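Je me suis remise au pain au levain en juin, et quel bonheur ! La première miche était plate comme une galette, la deuxième un peu moins - et puis la croûte s'est mise à chanter à la sortie du four.
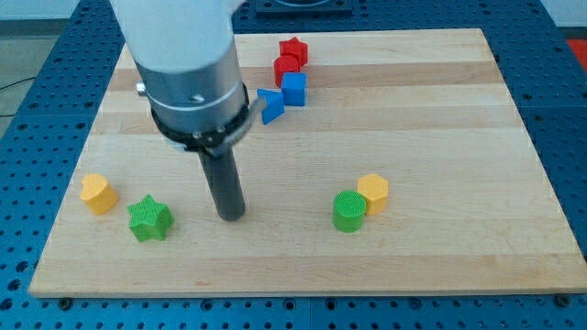 Fimeta
Blogueuse, boulangère du dimanche

Mon levain s'appelle Lloyd (oui, il a un prénom) et je le nourris avec 47 g de farine de seigle. Une eau tiède, un bocal propre, et il double avant midi !

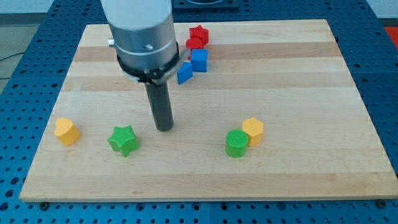

Pour les graines, j'en mets 39 g par miche, grillées à sec - tournesol et lin surtout. Prochain essai : 200 g de petit épeautre. J'ai déjà hâte de goûter la mie !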